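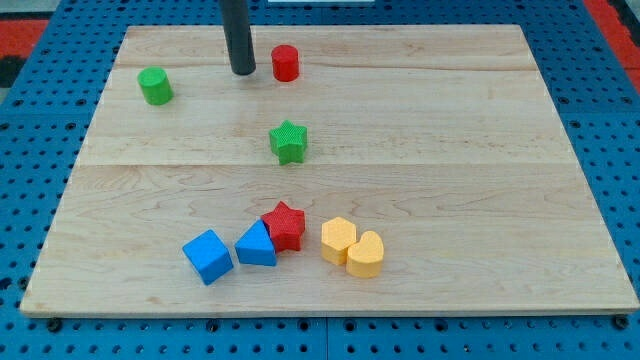 House rules for tabletop pushing tasks at Lidby, since three people asked me for them in November and I kept answering in private messages. Thread.

1/ Fix the board to the table. Ours is fastened down to the pegboard. If the board can creep, your logged block positions drift against the robot base and you won't notice until you compare runs a month apart.

2/ Write down the board's position by pegboard hole, counted from the same corner every time. "Centered" is not a position. Dariusz Domański took the board off for sanding once and put it back one hole over. We threw out 86 episodes.

3/ Rod height gets checked before the first run of the day and after any contact fault. We use a 2 mm feeler gauge between tip and wood. It should slide with slight drag. Too low and the tip scores the maple. Too high and it rides up on the blocks.

4/ Check it over every plank if your board is joined. Ours has a seam through the middle and another toward the far end, and the planks don't sit at exactly the same level in dry weather.

5/ Name blocks by color and shape, always both, always in that order. We have a green star and a red star, a green cylinder and a red cylinder. "Push the star left" is a rejected instruction, even if the operator knew which one they meant.

6/ Same for the blue cube. It's the only cube, so people drop the color. Write it anyway. The next block set may have another.

7/ Touching blocks are allowed at the start of a run. The yellow hexagon against the yellow heart is a perfectly good start. What isn't allowed is nudging them apart by hand after recording begins. Stop, reset, new episode number.

8/ Speed limit for the rod is 200 mm/s with the guard closed and 23 mm/s with it open. The open limit is set in the controller and needs a supervisor login to change. Please don't share the login. Selma Kovačević has changed it twice this year already.

9/ Hands stay off the board while the arm is enabled. That includes rescuing a block that's about to go over the edge. Let it fall, end the run, mark it "lost block."

10/ Wipe the wood with a dry cloth every 33 episodes. No cleaner – we tried one at the Posden site and the friction changed enough that the old pushes all came up short.

11/ Replace foam blocks when the texture goes smooth on any face. Replace the one block and note the date in the log. Keep the old one in a labeled bag.

12/ The full sheet is two pages and has the fault codes for the Lenz controller too. Message me if you want it. I'd like to hear how other labs handle number 7, we still argue about it.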